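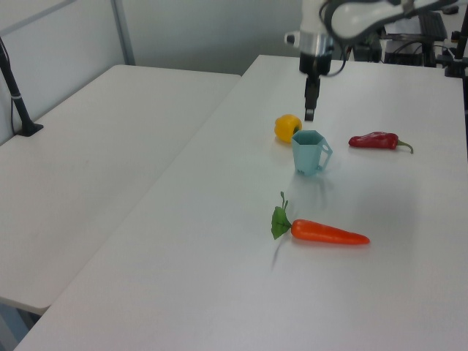

3.2 The bench and the objects

6 min read

We built Uvaleck in a shared workshop, and most of what I'm going to describe got decided on the floor with a tape measure. The arm hangs over a white table (Figure 2) with a second white table pushed up against it, so there's somewhere to put a laptop down between runs. I wanted a dark top at first! Solange Trindade talked me out of it, and she was right – the color thresholds we'd already tuned at her place carried over with hardly any fiddling.

Figure 2. The bench, with the gripper over the far part of the table. Objects: carrot, light blue mug, yellow bell pepper, dark red chili pepper.

The object set is small on purpose. I like the mug best, as its sides are flat panels and the handle comes to a point, and our grasp planner (a cut-down fork of Zanero) had only ever met round things. The chili and the carrot both lie flat and long, but the chili has a thin curved stem and the carrot has all those greens, and the planner kept wanting to grab the greens.

Between July and the end of the build we logged 1,647 grasp attempts. After throwing out the ones where the controller restarted midway we kept 1,610, and 626 of those were on the mug. Hertta Hyvönen relabeled the mug attempts by hand, bless her, and we disagreed on 3 (see Section 4.1).

Contact: Amber Fairclough, Saarinen Workshop | Back to top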